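Budgeting for hand-held gripper kits

A gripper budget is the list of everything a group has to buy, rent or set aside before people can start recording hand work for robots to learn from. I've put together 4 of these now, and I still get something wrong every time (usually cables!), so take this entry as notes from a person who has paid for her mistakes.

Units and pairs

Grippers are normally planned in pairs, one for each hand, because so many household jobs need two. Folding, twisting, holding a thing up while the other side gets moved – you can't do much of it with a single unit. When Teresa Carvalho and I drew up the Arkley plan we priced singles first, and the total looked lovely until Laurinda Calado asked who was going to hold the other end of the cloth.
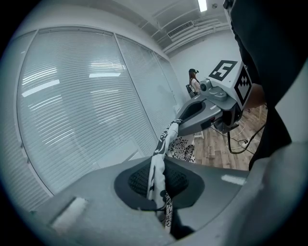 Spare parts come next, and I like to give them their own line. Grip pads wear, and printed markers get scuffed and have to be redone. Our first order from Daketico came to 348 dollars for pads alone, and the second, in August, was 342, so at least it's a steady expense.

Room and small items

People forget the room. You want decent light, a clear bit of floor and more outlets than you think. Power strips, cable ties, tape and storage drives went on one sheet for us, 111 dollars in all, and I'd happily double that next time.

Cloth is the cheap part. Buy plenty of it, with different prints and weights, and keep the receipts together (Tutari wouldn't take anything back without one).

Renting

Brandão rents by the month, which suits a short project. For anything longer I'd buy, and I'd ask about repair times before signing.

Last revised 4 November 2020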